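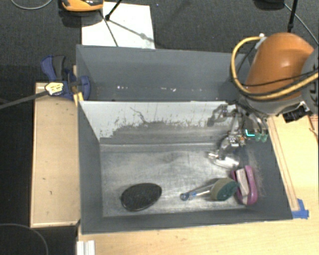
Genowefa Ziółkowski read our first draft and said the whole project could be replaced by a drawer. We have kept her comment at the top because she was the only person outside the group who read to the end, and because we spent most of August trying to prove her wrong.

# Where Does the Dish Brush Live? A Study of Shared Cleaning Tools

**Group:** Hanna Wysocka, Felicja Jasińska, Kidus Tilahun
**Course supervisor:** Jolanta Kołodziej
**Submitted:** 5 October 2022

## 1. The problem

The shared kitchen on the second floor of Gronesby has one sink, a draining rack that leans, and a population of cleaning tools that breed behind the faucet. Everyone uses them and everyone puts them down somewhere else. When we started, the usual places were the windowsill, the bottom of the sink (under water, under a pot) and the top of the microwave.

Our question was simple. If the tools have one open bin to live in, do people put them back? And does it matter how the bin is divided?

## 2. The bin

We used a large gray bin with a pale divider running lengthwise, which leaves a narrow compartment at the back and a roomier one in front. It came to us well used. The divider is badly worn low down on the front side and has a thin branching scratch in it, and the floor is scuffed all over. Felicja wanted to scrub it before we began. Kidus pointed out that a bin for scrubbing tools ought to look like it had met one. It went into service as it was.

The plan on paper was tidy:

- front compartment for things with a handle or a grip
- rear compartment for cloths and flat sponges
- nothing with food still on it, in either

The first rule held up reasonably well. The dish wand, the one with the see-through handle and the blue tip, went in front, and so did the pink-purple scrubbing brush with the curved body. The brush turned out to be good at standing up against the side wall, a talent we had not asked for but were glad to have.

The rear compartment was a failure. People did not want to reach over the divider to get at a narrow slot, and cloths went on being draped over the faucet as they always had been. We think the slot reads as leftover space. Hanna's view is that it reads as a place where a cloth goes to die, and she may be closer.

## 3. What we did

We ran the bin in 3 positions: on the floor by the sink cabinet, on the counter to the left of the sink, and on the table across the room. In each position we checked it at the end of the evening and wrote down which tools were in it and which were somewhere else, up to 200 entries in all before we lost patience with the notebook. Entries made by different people did not always agree on what counted as "in." A wand resting with its handle over the rim was in, according to Kidus, and out, according to everybody else. We went with out.

We also asked people in the kitchen what they thought. Most of the answers were about the draining rack.

## 4. What we found

The counter position won easily. Tools came back to it on most evenings, and when they did not, they were usually within arm's reach. The floor position lost for the obvious reason, namely that people do not like picking up something they wash plates with from down by their shoes. The table did worst of all. Nobody standing with wet hands at the sink will cross a room for the sake of a student project.

The wand was returned more often than the brush. Our guess is the handle: you can drop a wand in from above without looking, and it lands on its side and stays there. A brush needs some placing. Against that, two small objects dropped in close together tend to end up touching, and a sponge head that leans on its neighbor does not dry well. Several people complained about this and they were right.

## 5. What we would change

A lower bin, for a start. Ours has walls suited to something heavier than sponges, and shorter people had to fish. We would move the divider so that it cuts across the bin and not along it, giving the wand and the brush a section each. And we would add a raised rack in the bottom, so that water has somewhere to go that isn't back into the sponge.

We would also give up on cloths. They belong on a hook, and the hook is already there, with an apron on it that has not been claimed since before any of us moved in.

## 6. A note on the drawer

We did try it, in fairness to Genowefa. The drawer beside the sink sticks at the halfway point, and the wand does not fit in the half that opens. She has been informed and says we should fix the drawer.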